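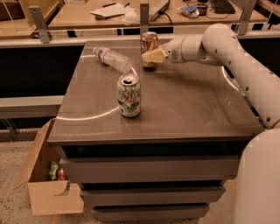 스키른브리지 공유생활실 정리 사업 중간 보고

쿠르트 재단의 게르드룬 케틀러 담당자님께 드립니다. (성함 표기는 Gudrun Kettler 님으로 알고 있는데, 한글로 옮기는 법을 여쭙는다는 것이 또 늦었습니다. 다음 통화 때 꼭 알려 주세요!)

어느덧 10월이고, 지난번 보고를 드린 뒤로 빈빌 건물의 생활실도 모습이 꽤 달라졌습니다. 보내 주신 지원금 덕분에 미루고 미루던 일들을 하나씩 해 나가고 있어서, 이번에는 조금 길더라도 차근차근 말씀드리려고 합니다. 늘 그렇듯 차 한 잔 옆에 두고 읽어 주시면 좋겠습니다.

먼저 음료 용기 이야기부터 드리겠습니다. 신청서에도 적었듯이 생활실에서 가장 골치 아픈 것이 마시고 난 캔과 페트병이었습니다. 서랍장 위가 딱 손이 닿는 높이이다 보니 다들 지나가다 무심코 하나씩 올려 두시거든요. 갈색과 주황색이 섞인 캔은 뒤쪽에 서 있고, 초록 무늬가 들어간 흰 캔은 뚜껑이 따진 채 앞에 있고, 그 뒤로 투명한 페트병이 비스듬히 누워 있는 식입니다. 세 개뿐이라고 하면 별것 아닌 듯하지만, 서랍장 위에 이렇게 올라와 있으면 그 자리에 책 한 권 펼쳐 놓기도 마음이 편치 않습니다.

그래서 지난 기간에는 분리수거함을 새로 들이고 자리를 정하는 일에 가장 공을 들였습니다. 처음에는 출입문 옆에 두었다가 문을 여닫을 때마다 걸려서, 결국 서랍장에서 두어 걸음 떨어진 창가 쪽으로 옮겼습니다. 캔과 페트병 칸을 따로 나누었고, 남은 음료를 비울 수 있는 작은 통도 하나 곁들였습니다. 이 작은 통이 의외로 인기가 좋습니다. 전에는 조금 남은 음료 때문에 버리지도 못하고 그냥 두고 가는 분이 많았는데, 이제는 비우고 넣으면 되니까 한결 수월하다고들 하세요.

이번 기간에 분리수거함으로 모인 캔과 페트병은 모두 624개입니다. 수거 봉투를 내보낼 때마다 적어 둔 숫자를 더한 것이라 믿으셔도 됩니다. 생활실을 이용하신 분은 86명이었고, 그 가운데 8명이 저녁 정리 당번을 맡아 주셨습니다. 당번은 둘씩 짝을 지어 저녁 7시쯤 한 바퀴 돌면서 상판에 남은 것을 치우고, 행주로 닦고, 봉투가 찼으면 묶어서 내놓습니다. 손이 빠른 조는 금세 끝내고, 이야기가 길어지는 조는 한참 걸리는데, 저는 그 긴 저녁도 참 좋아합니다.

서랍장에 대해서도 말씀드려야겠습니다. 회갈색 상판에 옅은 긁힘과 얼룩이 있어서 교체를 검토해 보겠다고 지난 보고서에 썼는데, 팍자드 가구에 문의한 뒤 이번에는 바꾸지 않기로 했습니다. 쓰는 데 지장이 없고, 상판만 따로 맞추는 값이 생각보다 컸습니다. 대신 그 예산은 분리수거함용 교체 봉투와 행주, 그리고 칸마다 붙일 안내표를 만드는 데 돌리고 싶습니다. 항목 변경 신청서는 따로 보내 드리겠습니다. 혹시 양식이 바뀌었다면 새 양식을 알려 주시면 고맙겠습니다.

안내표는 플리르키스 인쇄소에 맡겼습니다. 첫 시안은 글씨가 너무 작아서 어르신들이 안경을 찾으셔야 했고, 두 번째 시안은 글씨는 시원한데 캔 그림이 꼭 양초처럼 나와서 다 같이 한참 웃었습니다. 지금은 세 번째 시안을 기다리고 있습니다. 이 때문에 부착 일정이 계획보다 거의 2주 늦어졌는데, 이 점은 미리 헤아리지 못한 제 불찰이라 죄송하게 생각합니다.

아직 아쉬운 점도 있습니다. 낮 시간에는 당번이 없다 보니 점심때가 지나면 상판 위에 캔이 다시 올라옵니다. 누워 있는 페트병은 굴러떨어질까 봐 지나가다 보이면 제가 먼저 집어 들게 되고요. 낮에도 한 번 돌아 주실 분을 찾는 중이고, 관심을 보이신 분과 이야기를 나누고 있습니다. 뚜껑과 라벨을 떼지 않고 넣는 경우도 여전히 많아서, 안내표가 나오면 짧은 설명 시간을 가져 볼까 합니다.

다음 보고 때까지 할 일은 안내표 부착, 낮 당번 구하기, 그리고 서랍 안쪽 정리입니다. 서랍 안은 제가 겁이 나서 미뤄 온 곳인데, 이제는 정말 열어서 비울 때가 된 것 같습니다. 지출 내역과 영수증 사본은 별도로 첨부합니다. 빠진 것이 있으면 편하게 말씀해 주시고, 근처에 오실 일이 있으면 꼭 들러 주세요. 저녁 정리 시간에 맞춰 오시면 당번분들이 무척 반가워하실 거예요.

늘 고맙습니다.

스키른브리지 생활실 운영 담당 드림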